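Two arms, one drawer: my Term Project at Liltside Workshop
Robotics elective, final report
Submitted Nov 29, 2022

What I set out to do

My proposal back in March said I was going to "automate a household storage task", which sounded great and meant nothing. After a bit of back and forth it got whittled down to this: one small cabinet with drawers, one cloth, two robot arms. Open the top drawer, pick up a bit of cloth, put it in, shut the drawer. My little brother can do it with a sandwich in his other hand. I gave myself the whole year.

I did the work at Liltside, the shared workshop down by the creek, because there's no way I was fitting any of it into my bedroom. Members get bench time in blocks and I had the back bench most evenings once the woodturning people had packed up. The arms belong to the workshop and I didn't build those, so I want to be clear about which bits are mine: the control box, the sequencing program (I called it Wisent, after the European bison, because I'd just watched a documentary), the bench layout and all the grip settings. Everything to do with the joints moving safely was already there and I left it well alone.

The control box

I was weirdly proud of this one. It's a plastic enclosure with a big stop button, a start button, a dial for speed and a row of terminals inside. The terminals are Duro ones that I bought in a mixed bag, and half of the bag was the wrong size, so there's a second layer of adaptors in there that I'm not going to show anyone.

The first version had the stop button on a long lead so I could stand back. Good idea, except that the plug could work itself loose, and a stop button that isn't plugged in is a toy. Version two checks that the button is connected before it lets anything move, and if the connection drops while the arms are moving it counts as a stop. I tested that by yanking the plug mid-run, over and over, until I trusted it. I'd tell anyone doing a similar build to do this part first. I did it third, and I had to go back and rewrite a fair chunk of Wisent to suit.

The speed dial goes from 0 to 30 per cent of full speed. There's no way to go faster without editing a file, and I put it there on purpose so I couldn't get impatient at nine at night.

Wisent

Wisent is really just a list of steps with conditions between them. Each step says which arm moves, where to, how hard to grip, and what has to be true before the next step starts. My first go had timers instead of conditions (move, wait a bit, move again) and it was awful. If the drawer stuck for a moment, the other arm just carried on as if everything was fine and tried to post the cloth through the front of a closed drawer.

So then I changed it so each arm waits for a reading from the other one. The pulling arm watches how hard it's pulling. If the force climbs and the position doesn't change, the drawer is stuck and everything pauses. If the position changes and there's no force at all, the grip has slipped off and everything pauses. Only when both look sensible does the second arm get its turn. I wrote this on a napkin at the servo and it's still the best bit of the project.

The file got long, and I colour-coded the steps by arm so that I could find my way around. I also logged every run to a text file with a name and a comment, and the comments get more and more grumpy as you scroll down. I've left them in the appendix.

Grip settings

This took way more evenings than I'd planned. A drawer is stiff and a cloth isn't, so the settings that work for one are useless for the other. With the drawer I wanted a light hold and a slow straight pull. Too firm and the gripper twisted the handle as it went, and then the whole cabinet came along for the ride. I hadn't thought about that at all! A light cabinet on a cloth slides beautifully. I ended up putting weight in the bottom drawers, and the pulling got a lot better straight away.

With the cloth I had the opposite trouble. Coming straight down and closing the fingers got me nothing half the time, because the tips would skate over flat fabric. What worked was pressing down a touch, dragging the tips together along the surface so the fabric bunched up between them, then lifting. Pinch, bunch, lift. It's how I pick up a tea towel, now that I've paid attention to myself picking up a tea towel.

I tried a few fabrics. Anything slippery was hopeless and I gave up on it. Anything with a bit of texture was fine.

The bench layout

I moved everything, all the time. The cabinet started out square to the edge of the table and that was a mistake, because the pulling arm had to fold itself up to get a straight line on the handle. Turning the cabinet gave it more room. Then the turned cabinet got in the way of the cloth arm, so that had to come around the back, and then a cable was too short. I bought a longer cable from Inskip, the electronics place near the station, and they threw in a packet of cable ties because I looked tired.

I marked the final cabinet position with bits of tape and then the tape got taken up when someone cleaned the bench. So now the position is written down in Wisent as measurements from the table corner, and there's a check at the start where the arm goes to hover near the handle and waits for me to look at it and press start. Low tech, works well.

The cloth and the drawer, partway along: 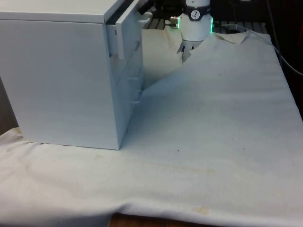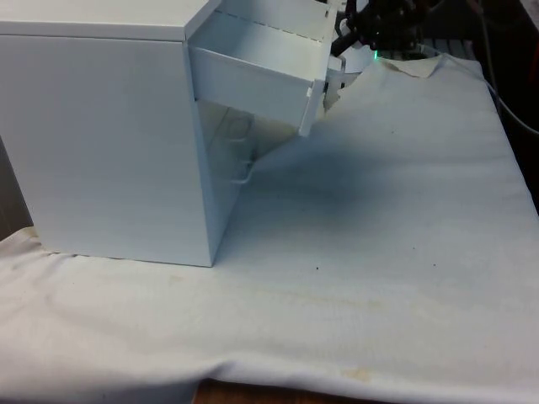
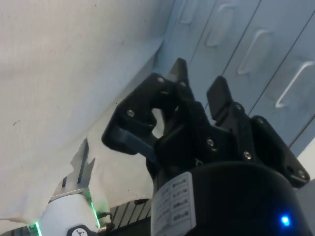

Could one arm have done the whole job?

For the drawer by itself, one arm would have been plenty. It could even have opened the drawer, let go, fetched the cloth and come back to close up. I used two because I wanted to learn how to make them wait for each other, and because the drawer sometimes rolled back a little when it wasn't being held. If I only cared about getting the cloth put away I'd use one arm and be finished by winter.

How it went

I split the task up and tested each part on its own before I tried the lot together. Opening the drawer was solid by the middle of second term. Closing it was easy from the start, since you can just push. Picking up the cloth was good some days and terrible on others, and I spent a while blaming the settings before I worked out that I was laying the cloth differently each time. If I smoothed it dead flat the fingers struggled. If I left some ripples in it they had something to grab.

Putting the cloth into the drawer is where I lost the most runs. The pick would be lovely, the carry would be lovely, and then the tail of the cloth would hang over the front of the drawer and get shut in it. I added a step where the arm lowers past the back of the drawer and comes forward as it lets go, and that folded the tail under most of the time. It's a bit of a cheat as it only works with a cloth of that size. I tried a bigger one and it made a sort of tent over everything and I had to press stop.

For the demo evening at Liltside I did 4 full runs in front of people. Three finished on their own. The other one paused because the grip had slipped off the handle, which I was secretly happy with, as Wisent noticed and stopped like it was meant to. I reset the arm and it was fine after that. A man who makes guitars asked if it could do his sock drawer, and I said not at that speed.

What I'd change

The conditions in Wisent only know about force and position. They can't tell whether there's any cloth between the fingers, so if the pick misses, the arm very carefully carries nothing across and puts nothing in the drawer. A camera check would fix that, and I started on one, but I ran out of term. There's a half-done branch if the next student wants it. It can find the cloth okay in the afternoon and then the overhead lights come on and it loses its mind.

I'd also label both ends of every cable. I labelled one end. I don't know what I was thinking.

And I'd write things up as I went. My log comments are fine for runs but there's nothing in there about why I picked the settings I did, so I had to redo a couple of tests this month just so I could explain them here.

Costs and bits

The arms, the table and the bench time came with my Liltside membership. The control box parts were from the mixed Duro bag plus a stop button I got secondhand. The longer cable was the priciest single thing I bought new. I already had the laptop. I haven't counted snacks.

The box is staying on the shelf under the back bench with its plug taped to the lid, and the Wisent files are on the workshop drive in the student folder. Use the version with "final_2" in the name, as the one just called "final" still has the timers in it.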